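Handgeführter Greifer von Rarside im Test: solide Finger, dünne Anleitung

Von Sille Hedegaard

Wer Bewegungsdaten für einen Roboterarm sammeln will, ohne den Arm selbst aufzubauen, landet früher oder später bei einem handgeführten Greifer mit Kamera. Rarside verkauft seinen als Bausatz: Griffstück, Fingerpaar, Kamerahalter, Schrauben und ein Zugang zur Auswertesoftware, die Jemar heißt. Der Preis liegt bei 1.957 Euro ohne Kamera. Ich habe das Set im August selbst gekauft und seitdem regelmäßig benutzt, meistens zusammen mit Riku Kubo, der bei uns die Aufnahmen auswertet.

Aufbau

Für den Zusammenbau habe ich fast zwei Stunden gebraucht. Im Karton liegen 16 Schrauben in zwei Längen, die in der Anleitung nicht unterschieden werden. Die längeren gehören in die Fingerhalterung. Nimmt man dort die kurzen, sitzt der Finger zunächst fest und lockert sich nach ein paar Durchgängen. Auf Nachfrage schickte der Support eine korrigierte Seite als PDF, freundlich und am selben Nachmittag. Im Downloadbereich steht weiterhin die alte Fassung.

Handhabung

Der Griff ist auch für kleinere Hände in Ordnung. Der Hebel läuft gleichmäßig, die Feder ist eher straff. Nach einer halben Stunde merkt man das im Daumenballen — wer länger am Stück aufnimmt, sollte sich abwechseln. Eine weichere Feder gibt es als Zubehör, ich habe sie nicht ausprobiert.

Die Finger sind kräftig gebaut und fallen breit aus. Bei Bechern, Vasen, Bürsten und ähnlichen Haushaltsdingen ist das angenehm, man muss nicht genau zielen. Bei flachen Teilen wie Karten oder Münzen kommt man damit nicht weit. Glatte, glasierte Oberflächen haben wir langsam gegriffen, bei schnellem Zufassen rutschte uns gelegentlich etwas weg. Siwan Probert hat die Kontaktflächen an ihrem Set mit dünnem Gummi beklebt und ist damit zufrieden. Das hätte der Hersteller auch beilegen können.

Kamerabild

Der Halter sitzt so, dass beide Finger im Bild bleiben und dazwischen genug vom Tisch zu erkennen ist. Bei hohen Gegenständen wird es oben knapp. Der Winkel lässt sich in fünf Stufen verstellen, die steilste war für unsere Tischaufnahmen unbrauchbar. Eine stufenlose Verstellung wäre mir lieber gewesen. Bei schwachem Licht sollte man die Belichtung fest einstellen, die Automatik der von uns benutzten Kamera hat sonst ständig nachgeregelt. 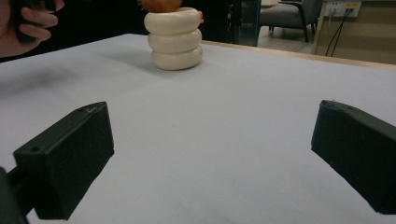
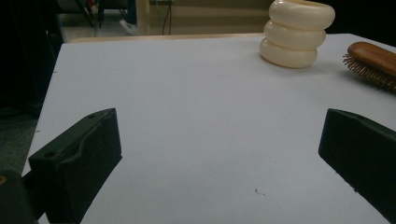 Tischaufnahmen mit geöffneten Fingern; auf beiden Bildern das helle Objekt aus drei Ringen.

Software

Jemar erkennt die Fingerstellung zuverlässig, solange die Finger gut ausgeleuchtet sind. Der Export dauert lange, und wenn er abbricht, beginnt er von vorn. Die Oberfläche gibt es nur auf Englisch. Im Preis ist ein Jahr Nutzung enthalten, was danach kommt, stand bei meiner Bestellung nirgends.

Fazit

Mechanisch ein gutes Gerät, für Gegenstände von Tassengröße aufwärts empfehlenswert. Abzüge gibt es für die Anleitung, die fehlenden Gummiauflagen und den Export. Ersatzfinger sind einzeln lieferbar, bei mir waren sie nach fünf Tagen da.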